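Pandeck to limit daily friend requests for new accounts

Social network Pandeck is to cut the number of friend requests that new members can send in a day, after a rise in complaints from users who say they are being contacted by people they have never met.

From February, accounts less than 30 days old will be able to send no more than 70 requests in any 24-hour period. Established accounts keep their present allowance, although the company says it may lower this for members whose requests are mostly ignored or declined.

Anyone who reaches the limit will see a message giving the time at which they can start again. A second breach within the same month will lead to a pause of 2 days, during which the member can still post, comment and reply to messages but cannot add anyone new. Accounts will not be closed for going over the limit alone.

The change follows a trial in Plimstead and the surrounding area last autumn, in which 2,914 accounts were placed under the new rules. Pandeck said reports of unwanted contact fell during the trial and that most of the members taking part never came near the limit. It has not published the full results. 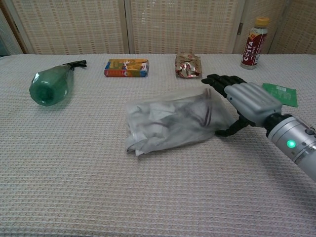
A table with a waffle-textured cloth and a folding room divider behind.

Small businesses that use personal accounts to find customers are likely to notice the change most. Dunleavy, which runs social media pages for shops and tradespeople, has told its clients to move to a business page before the new rules come in. Business pages on Pandeck gather followers and do not send friend requests, so they are not affected.

The firm has also warned clients against paid services that promise to add large numbers of friends overnight. Pandeck's terms already ban these, and friends gained in this way can be removed without notice.

Bonell, a smaller network with a similar layout, said it had no plans to bring in a fixed limit. It asks members to choose how they know a person before a request goes through, and requests marked "don't know" are placed in a separate folder.

Pandeck members will also get a new setting that lets them accept requests only from friends of friends. It will be switched off by default for adults and switched on for those under 18. The setting can be found in the privacy menu under "Who can add me", and will reach the phone app first, with the website to follow in the spring.

Requests already waiting for an answer when the rules change will not count towards the daily total.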